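Workshop notebook, Curncombe
October 2019

Seating, continued from the August entry.

The black office chairs from Drorngate have now been in use long enough to say something about them. 17 came over in the original lot. Three have since been set aside: two for gas lifts that sink under load, one for a cracked foot. The rest are serviceable and stay.

Work this session was confined to armrests and castors. The armrest pads on this type work loose at the bracket. The symptom is a slight rock fore and aft, then a click, then a pad that turns under the forearm. Tightening by hand from above does nothing useful. The screws have to be reached from underneath, with the chair tipped, and a short driver is needed or the handle fouls the upright. Thread lock on every one this time. Medium grade, one drop, left overnight before anyone leans on it.

Castors: hair and thread wound round the axles on nearly all of them. Pull the wheel, cut the winding with a hooked blade, wipe the stem, refit. No oil. Oil was tried in August and left marks on the herringbone floor which took longer to remove than the castors had taken to clean.

Seat cushions are sound. The thick rounded pattern keeps its shape better than the flat ones on the old Nørgaard stools, and the front edge has not gone hard. 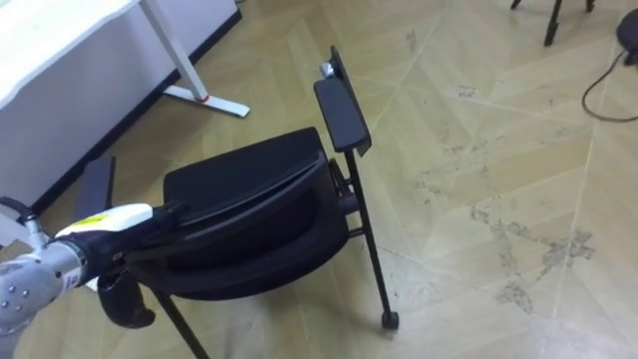

Drorngate replied on the loose pads and would prefer that we fit spring washers and leave the thread lock alone — their view is that a locked screw strips the insert the next time it is drawn. They also asked that the lift failures be kept apart from the armrest faults in the log, as the two go to different suppliers.

Noted. Spring washers are on order through Nalari, box of 260, the smallest quantity listed. Until they arrive the thread lock stands. If an insert does strip, record the torque and keep the screw.

To do:
- weigh down the two sinking lifts overnight and measure the drop in the morning
- find the missing short driver or buy another
- felt under the bench where chairs are parked, the armrests are catching the front rail
- move the cracked foot out of the gangway

Armrest height is still not standardised. Low setting clears the bench, middle setting does not. Leave all on low and mark the lever side with tape.

3 comments · 2 shares

Recent entries
Bench rail, second coat
Castor stems: sizes and spares
Nørgaard stools, re-covering
Floor marks and what removed them

Curncombe workshop notebook · Contact · Back to top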